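Ticket 3251, continued. Product listing photos disappear after bulk upload (Clasilard storefront, Retilent import plugin).

Picked up from Vima support in January. Their last note says "cleared cache, resolved." I cleared the cache. Not resolved.

Bottled water, three photos:
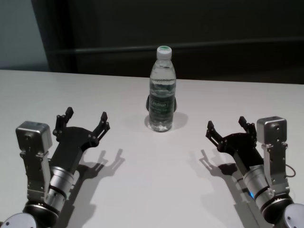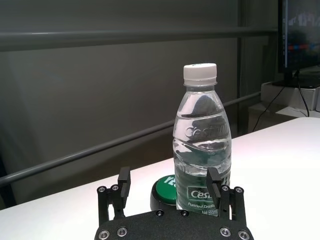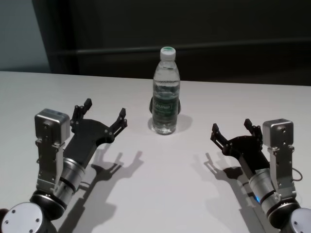 ## What I checked

- All three files open fine on my desktop, so I don't buy the "corrupt files" theory.
- File names have no spaces or odd characters.
- The second file, the close view with "Net 555ml" on the label, shows up in the store. The other two give a gray box.
- The import log claims 1,000 rows processed and zero errors. The store is missing photos on 317 of them. I wouldn't call that zero.

## What support suggested

1. Turn off lazy loading. Did it, no change.
2. Switch to the default theme. Same gray boxes, uglier page.
3. Upgrade to the paid plan. No. Show me one line in the docs that says the free plan drops photos.

## Current guess

Kokkinos, our host, kills any job that runs past 5 minutes. The plugin seems to write "done" before the thumbnails are made. Running one row at a time works so far, but I've only tried the water listing and I'm not closing this on that.

Left open. Waiting on the server log from Kokkinos.

Orestis Sotiropoulos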